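Keeping the Tea Things Together
Interview with Afiq Wijaya, Lacson Community House

Afiq Wijaya has looked after the tea and play corner at Lacson for four years. The corner serves families who attend the Tuesday program, and its contents must be set out and cleared in the same afternoon. He spoke with the newsletter in January about how the table is managed.

"We began with cardboard boxes," Mr. Wijaya said. "They did not last." The house now uses a perforated plastic basket with a dip in the front wall. The teapot, a glass mug and the small dark cups are kept in it between sessions, and the pitcher with the metal infuser has its place on the table beside it.
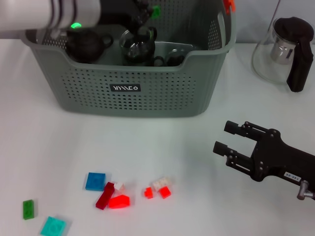
Florkidness, the parents' group that shares the room, would prefer a second basket, so that toys and crockery never meet. Mr. Wijaya does not object to the proposal, but he noted that shelf space is limited to 11 feet and that the house already stores 130 items for other programs.

"The blocks are the difficulty," he said. "Children build with them while the adults have tea, and at the end they go wherever there is an opening. A mug is an opening."

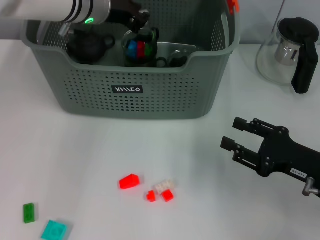
His practice is to clear the table in two rounds. Crockery is put away first, with the heavier pieces at the sides. Blocks are gathered afterward, by color if the children are willing, and any found among the cups are taken out before washing. "I ask the children to look inside everything," he said. "They are better at it than I am."

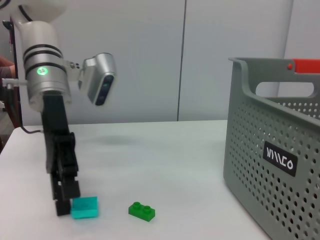 Plans for the Spring

The house has set aside $1000 for the corner. Mr. Wijaya intends to purchase lidded tubs for the blocks and a lower shelf that younger children can reach. The present basket will be retained for tea.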